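Handout 4, Tue 7 February

# Small Towns and the Shops That Leave Them

Last week we ended with the high street in Staddale at its fullest: two butchers, a hat shop, a bank with pillars, and a hardware store whose owner wrote angry letters to the paper about the other hardware store. Today is about how a street like that empties out. You will be disappointed to hear that the answer isn't "the mall." It is partly the mall. Please don't write only that on the exam.

## The usual story

Most people carry a simple version in their heads. There was a street, everybody shopped on it, then a big store opened by the highway and everybody stopped. It's a good story and it has a villain with a large parking lot.

The trouble is the dates. In Staddale the hat shop closed well before the highway was finished. One of the butchers retired and his children had all seen enough meat. The bank merged with another bank and kept the branch with fewer pillars. By the time the big store turned up, a fair piece of the street was already selling greeting cards or nothing.

So we need a few more causes, and we need to be able to tell them apart.

## Causes worth keeping separate

**Loss of customers.** People move away or get older and buy less. Petell is the clean case. The cannery closed, families followed the work, and the shops closed after them. No rival store was built there because no rival wanted the place either.

**Loss of trips.** The people are still there but come into town less often. The refrigerator did a lot of this. If you can keep milk for a week, you don't pass the shoe repair window every morning and remember your shoes. Students always underrate the refrigerator.

**Loss of owners.** A shop can make money and still close if no one wants to run it. This one hardly shows up in the records, where a retirement and a failure look the same: one year there's a name in the directory, the next year there's a gap.

**Loss of goods.** Some shops die with the thing they sell. See hats.

**Rivals.** Fine, yes, the mall.

In any real town you'll find several of these at once, and they feed each other. The job in your paper is to say which came first and how you know.

## Penner, in more detail

Penner is useful because the town kept its business directories and someone had the sense not to throw them out when the library moved. The run is nearly complete. There are 4 years missing in the middle, and those are of course the 4 years you would most like to have.

At its height the directory lists about 300 businesses for the whole township. Be careful with that number. It includes people who gave piano lessons, a man who sharpened things, and at least one dentist listed under both of his addresses. The directory was paid for by the people in it, and they weren't shy.

If you follow only the main street, the pattern is slow. Places that sold daily goods went first. Places that sold services hung on: hair, teeth, taxes, funerals. You can't have your hair cut by mail, though I once had a haircut that made me wonder.

Notice also what filled the empty fronts. For a long stretch the answer is offices. An insurance office in an old grocery doesn't look like decline in the records, and the rent still got paid. But an insurance office doesn't bring anyone in on a Saturday, and the bakery next door found that out.

## Itow, or the street that didn't empty

Every theory needs a town that is rude to it. Itow had the cannery closing, the highway, the big store, and the refrigerators. Its main street is still mostly open.

Three explanations get offered. The first is that the people of Itow are simply nicer, and I mention it only because it appears in the town's own history booklet. The second is the train station, which never closed and sits at the end of the shopping street, so that commuters have to walk past the shops whether they like it or not. The third is that many of the owners also owned their buildings and lived upstairs. A shopkeeper with no rent can survive a bad year out of plain stubbornness.

I lean toward the third, with some help from the second. You may disagree in your paper, provided you do it with evidence.

## For next time

- Read the Penner directory extracts in the course packet. Read the ads too, which are better than the listings.
- Pick one block and follow it through the whole run. A short block is fine. A block with one building on it is not.
- Bring a page of notes on which kinds of shop replaced which. Spelling will be forgiven, "the mall" will not.
- The paper is 10 pages, double spaced. Large margins were discovered by earlier students in October and no longer work on me. 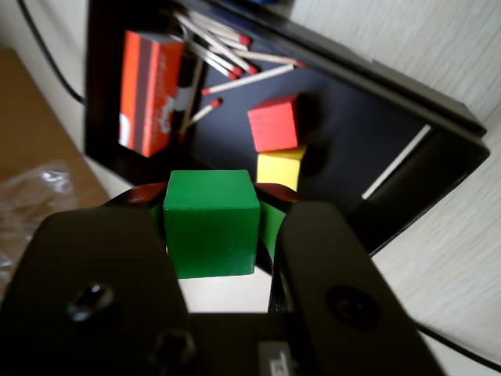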